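4.2 Roster decisions and the trade deadline

The second part of the study looks at what losing clubs do with young pitchers once the deadline has passed. Earlier work, including our own, treated the deadline as the point at which a season is given up. We found this too simple. Many clubs in the sample had no real chance of the play-offs several weeks before the deadline and made no move, while others sold a starter and went on playing their regular side until the end of the season.

We used the game logs of the Winon League, a summer league of semi-professional clubs, over 68 club seasons. A club season was counted as lost when the club stood six or more games out of the last play-off place with a quarter of the schedule left. The full set holds 3362 starts. We removed starts made in suspended games, and starts by pitchers who changed clubs in the same week, because the logs do not always agree on which club they belonged to. This left 2353 starts for the main model.

For each start we recorded the age of the pitcher, the days since his last outing, his innings so far that year and the standing of the club on the morning of the game. Pitch counts were kept by only a few clubs and were left out. Where the club scorer and the league office gave different innings totals, the league figure was used. Aoi Kaneko coded the reasons given for each first start from local newspaper reports, and a second reader checked them. The two readers differed mainly on injury call-ups, where a report might name both the injury and the wish to see a younger man pitch.

All coding was done in November, after the season had closed, so that neither reader was following the standings while working through the reports. The coding sheet had two columns for the stated reason, one for the manager and one for the general manager, as these did not always match.
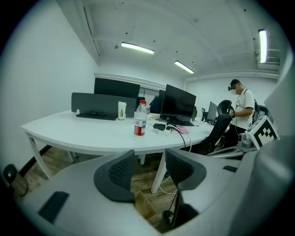
Figure 2. Curved white desk with a glossy top, with a hand-held gripper in the foreground.

Clubs in lost seasons gave more first starts to pitchers under 23 than other clubs did, but the rise came late. In the two weeks after the deadline there was little change. Most of the new starters came in during the last month, when rosters were larger and the older starters were near their usual innings limits. Tilau and Moncrieff, the clubs with the most lost seasons in the sample, followed this pattern closely. Setura did not. It brought in young starters early in every lost season and kept them in turn even after poor outings.

Selling a veteran starter had a smaller effect than we expected. When a place in the rotation opened through a trade, it was usually filled by a long reliever already with the club. The younger pitcher then took the reliever's place in the bullpen, and made his first start only if a further place opened. Models that look at trades alone will therefore miss much of the movement inside a pitching staff.

We also tested whether an early first start was linked to results in the following season. Pitchers who made at least three starts in a lost season threw more innings the next year, but their earned run average was no better than that of pitchers held back until spring. The difference in innings may simply show that clubs preferred these pitchers to begin with. The data do not allow us to separate the two explanations, and we return to this point in section 5.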